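Fire and Exit Safety Walk-Through, Gadden Building, with Comments
Inspection month: September
Inspected by: Eduard Vávra
Accompanied by: Emiko Takagi (second floor tenants), Muammer Başaran (building maintenance)
Copy to: Apolinar Arellano

Marks used: OK = no action. FIX = must be repaired, date agreed with maintenance. ASK = I could not decide alone, please answer me in writing.

Please read the comments also, and not only the marks. Last year many people read only the marks and then the same questions came back to me in winter.

1. EXITS AND STAIRS

1.1 Main entrance door opens fully outward – OK
Door closer is a little strong. A person with a stroller must push with the shoulder. Muammer will turn down the screw by one half turn and we will see.

1.2 Rear exit to the yard – FIX
The door opens, but the push bar must be pressed at the left end. If pressed on the right side it does not release each time. I tried it with one hand, as a person would do who is carrying a child. This is the most important point in my report. Until it is repaired, the door must be unlocked from 7:00 a.m. until the last tenant leaves.

1.3 Stair A, handrails – OK
Tight on all floors. The new brackets are good.

1.4 Stair B, handrails – FIX
The bracket at the landing between first and second floor moves under the hand. Two screws turn without holding. Longer screws will perhaps not help, the plaster behind is soft.

1.5 Stair B, under the lowest flight – FIX
Nine paint cans, a roll of carpet and one broken office chair. This place must stay empty. It was written also in my last report. Mr. Arellano, I ask you to speak with the tenant at Visell, because my notes on the door are not working.

1.6 Stair treads and edges – OK
Anti-slip strip on Stair A is worn at the third step from the bottom, but still rough to the finger. To be checked again at next walk.

1.7 Exit signs lit – FIX
All are lit except the one by the second floor kitchen. The lamp is new from spring, so I suspect the fitting and not the lamp.

2. EXTINGUISHERS AND ALARM

2.1 Extinguishers present at all marked places – FIX
One is missing from its hook near the loading door. We found it later holding open the door of the electrical room. So two mistakes with one extinguisher. It is back on the hook and the door is closed.

2.2 Gauges in green area – OK

2.3 Service tags readable and in date – ASK
The tag of number 54 is washed out. Perhaps it was hung too near the sink. I can see the month, but I cannot see the year. Who has the service book? Eduardo Pangilinan had it in the spring and believes that he gave it back to the office.

2.4 Manual call points free and visible – OK
A calendar was hanging over the call point by the mailboxes. Emiko moved it while we stood there.

2.5 Alarm sound heard in all rooms – FIX
Tested at 8:15 a.m. with closed doors. In the back storage room of Catano the sound is very weak. With the fan running I did not hear it at all. This room needs its own sounder.

2.6 Alarm panel shows no fault – OK
Panel clock is one hour wrong. Please correct it, otherwise the event list is confusing to read.

3. ELECTRICAL

3.1 Panels closed and labeled – OK
The label for circuit 12 says "Kitchen?" with a question mark. I would like to have it without the question mark.

3.2 Extension cords – FIX
In the reception of Groen one power strip is plugged into another power strip, and a heater is plugged into the second one. The heater was off. Still this is not allowed. Heaters go directly to the wall.

3.3 Space in front of panels – OK
The yellow tape on the floor is helping. Thank you to Muammer for this idea.

3.4 Emergency lights, battery test – FIX
I pressed each test button and waited. The light on Stair B, top floor, went dark after a short time. Battery to be replaced. The others stayed on.

4. SHARED ROOMS

4.1 Kitchen, second floor: stove and surroundings – OK
Clean. Fire blanket on the wall, tabs hanging down as they should. Somebody was drying dish towels on the oven handle, and I asked to have them moved to the rail.

4.2 Kitchen, first floor: microwave – ASK
The plug is a little brown on one side. It can be old coffee or it can be heat. I have unplugged it and put a paper on it. Please do not use it before Muammer has opened the plug.

4.3 Meeting room: number of seats – OK
The room still has two ways out and both are free. Tables were placed so that a person can walk on both sides.

4.4 Coat area and personal bags – FIX
Bags are put down on the floor of the corridor, mostly in the morning, and the straps are lying where people walk. In smoke a strap on the floor is a real danger – also without smoke, as Emiko told us from her own knee. Bags belong on the hooks, on a shelf or on a table.
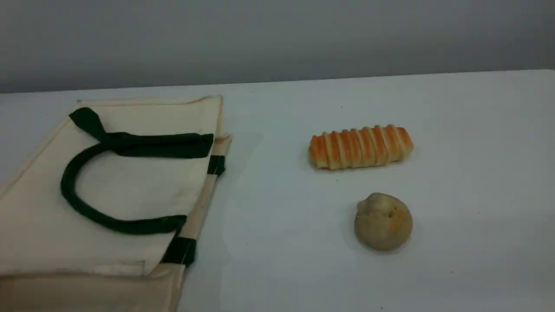 I ask for six more hooks on the wall opposite the meeting room, at a height where children can reach too. The hooks should not stand out into the walking width. The flat type costs a little more but is worth it.

4.5 Trash and paper – OK
Paper bins were emptied. The large container in the yard stands far enough from the wall. Its lid closes but does not lock.

4.6 Cleaning products – FIX
Two spray bottles have no label. Emiko smelled one and thinks it is vinegar. Please do not find out by smelling. Bottles without label must go away.

5. PAPERS AND DRILL

5.1 Evacuation plan on each floor – FIX
The plan on the first floor shows a wall which was removed. The plan on the second floor is correct.

5.2 Contact list by the alarm panel – FIX
Two of the phone numbers are old. I wrote the new ones by hand, but a clean print is needed.

5.3 Last drill written in the book – ASK
The drill was done, I was there myself. But it is not in the book. Who writes it, the office or I?

5.4 Meeting point sign in the yard – OK
The ivy must be cut a little before it covers the arrow.

ORDER OF WORK

First: 1.2 rear exit, 2.5 alarm sound, 3.4 emergency light.
Then: 1.4 handrail, 1.5 things under the stair, 1.7 exit sign.
All other points can wait until the next regular maintenance visit, but please not longer.

For the sounder and the door bar together Muammer expects a cost of 776 dollars. The hooks are not in this sum.

Answers to the ASK points please on paper, in my box beside the mailroom door. I come by each morning before 9:00.

E. Vávra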